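The box on the table

An interview about small things, short evenings and what gets put away

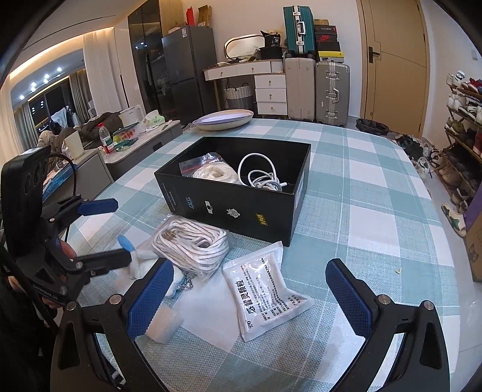 The table in the evening, with the box open and things on the cloth around it.

The apartment in Skarkach is on a high floor and gets the city lights through sheer curtains. The tenant moved in with 2 suitcases and has been there long enough to need several cardboard boxes, which are now stacked on top of the refrigerator. We met in August, after dinner, to talk about a habit that has kept the place livable: one box, once a week, sorted on the dining table.

"I don't do rooms," the tenant said. "I tried doing rooms. You start with the sofa, and there's a jacket on it, so you go and hang up the jacket, and then you're in the closet for an hour. A box is small. You can finish a box."

The rule is that anything without a home goes into the box during the week. It can be a cord, a screw, a toy, something from a coat pocket. On sorting night the box is opened on the checked tablecloth and everything has to go somewhere.

Cords come first. A coiled white charging cable was still inside, next to a bag of coiled white rope. "Cables I keep if I know what they charge. If I don't know, I try it on everything I own that same night, and then it goes to recycling. I used to have a drawer of them."

The rope is harder. There were two bundles, each in clear plastic, one in the box and one in front of it. The tenant bought them for a drying line by the window and then put the clothes up another way. "It's good rope. I'll give it until the fall. My sister has a balcony."

A screw lay by itself near the right side of the table. The tenant has a jar for those, and before a screw goes in the jar there is a walk around the apartment to see what might be missing one. The glass-fronted cabinet is the usual suspect. It came secondhand from a shop called Hindent, and the doors have been adjusted twice.

"I found one on the floor last winter and ignored it, and a month later a shelf came down. So now I walk around."

Medicine has its own rule. A white sachet of 999 cold remedy granules was out on the cloth, and those go in the kitchen with the rest after a look at the date. "I drink it when I feel something coming on. The kettle is right there on the coffee table, so that's where the sachets end up. Then they end up in the box."

We asked about the small white fluffy toy with the light blue piece. It stays, the tenant said, and has been in the box before. "It goes on the shelf, it falls off the shelf, it goes in the box. I'm not throwing it out." The short metal bead chain may have come off a lamp. It will get one more week.

The white foam block was the easiest decision of the night. Packing foam goes out with the trash unless something is about to be mailed.

How long does it all take? The tenant sets a timer for 33 minutes, a number left over from an old Smits oven timer that stuck there and was never fixed. Some weeks the job is done in half that.

The coffee table is not part of it. Cups, food containers and bottles are cleared every night before bed, and the tissue box stays where it is. The boxes on the refrigerator are not part of it either - at least for now. One of them holds papers from a job at Hukent, going back to 2000.

"Those are a different project," the tenant said. "I'd need a bigger table."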